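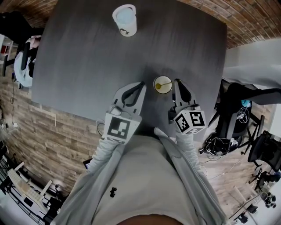 Page 2 of 60

Sitdale Residents' Board > Public Services > Proposed change to library reading room hours

Negash_Moderator
Members are reminded that the comment period on the reading room closes at the end of October. Please keep remarks to the proposal itself. Posts concerning parking on Nava Street have been moved to their own thread.

hillside_reader
I wish to record my objection to the 6 p.m. closing. The room currently stays open until 8 p.m., and those of us who work in Trarkadik cannot reach Sitdale before 6:30. The notice states that evening use is low. It does not state which months were examined.

T. Nigatu
I serve as secretary of the Library Users' Association and can answer the last point. The count covered June through August. The Association has asked in writing for the winter figures and has not yet received them.
Tsegereda Nigatu

oldmill44
With respect to the previous posters, I support the change. The reading room costs the town $1,700 a month to heat and staff after 6 p.m. The same money would pay for Saturday mornings, when families can attend. I have used the room in the evening for years and have often been the only person in it.

hillside_reader
Quoting oldmill44: "often been the only person in it"
That has not been my experience. In February it is difficult to find a chair near the periodicals.

quiet_carrel
May I ask whether the rule on drinks is part of this proposal? The draft mentions "revised conditions of use" in section 4 and then says nothing further. I would not support a ban on tea and coffee at the tables.

Negash_Moderator
Section 4 concerns lockers and the photocopier. Drinks are covered by a separate policy, which is unchanged.

oldmill44
I would have no objection to a ban. Two of the bound newspaper volumes were returned last year with stained pages, and repair is expensive.

quiet_carrel
The bound volumes are already restricted to the map desk, where drinks are prohibited. That is a matter of enforcing the present rule.

T. Nigatu
The Association takes no position on drinks. On hours, we have suggested a trial: 8 p.m. closing from November through March, 6 p.m. for the remainder of the year. Written comments may be left at the front desk and are limited to 2,000 characters.

hillside_reader
I could accept the trial. I would still like to see the winter figures before the vote.

oldmill44
I could not. A split schedule was tried at the Trarkadik branch and patrons were regularly confused as to when the doors closed.

Reply to this topic | Next page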